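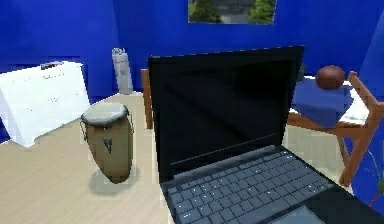 *Last changed: Friday, 16:40*

**Pontoon notebook, Zekivcombe basin, May**

Carried over from the previous page: finger pontoon C still sits low at the outer end. Freeboard at the root is fine. At the tip it is 44 mm under the figure on the Berkonex drawing, measured with no boats alongside and the water flat.

Pulled the deck boards over the last two floats. Outer float has water in it. Drained through the lower plug into buckets, 18 liters total. Shell looks sound on top and on both long sides. Suspect the plug seat, which has a flat spot on one edge. Replaced the O-ring, greased it, refitted hand tight plus a quarter turn. Do not use the impact driver on these, the inserts spin.

Tip came up 32 mm after draining. That leaves 12 mm I can't account for. Candidates:

- growth on the underside (heavy on C, much less on A and B)
- the extra cleat and service pedestal at the end, which are not on the drawing
- error in the drawing figure

Will scrape before doing anything else.

**Chain, north corner**

Lifted the ground chain at the Gough end until the thrash zone was clear of the water. Wear is worst on the links that touch bottom at low tide, same as the last lift. Measured across the crown on the worst link and wrote it on the tag, not here, because the calipers need checking against the block first. The jaws don't close fully on zero. Treat every reading from this week as suspect until that is done.

Shackle pins moused with stainless wire. One pin was seized and had to be cut. Spare came from the Pasmont box, which is now down to its last pin of that size. Reorder.

**Load test, cleats**

Rigged the hand winch and load cell across the fairway to the quay ring. Pull was horizontal, square to the pontoon edge, held five minutes per cleat.

| Cleat | Peak (kg) | Movement | Note |
|---|---|---|---|
| C1 | 242 | none | |
| C2 | 242 | none | |
| C3 | not tested | | backing plate missing a nut |

Peak is where the winch handle got too heavy to hold steady, so it is a limit of the rig. For a proper test we need the two-part purchase and a longer strop. The strop we have chafes on the rubbing strake, and I put a folded piece of fire hose under it.

C3 is taped off. Nut is M12, coarse thread. Check the other backing plates on the same side while the boards are up.

**Open**

- Scrape C, remeasure freeboard at the same three points, boats off
- Check calipers
- Ask Berkonex whether the freeboard figure includes the pedestal
- Inner float on C: plug not opened yet, sounded dull when tapped
- Visitor boats are booked onto C for the regatta. Outer berth stays closed until C3 is done
- Boards are numbered in pencil on the underside, starting from the root. Put them back in that order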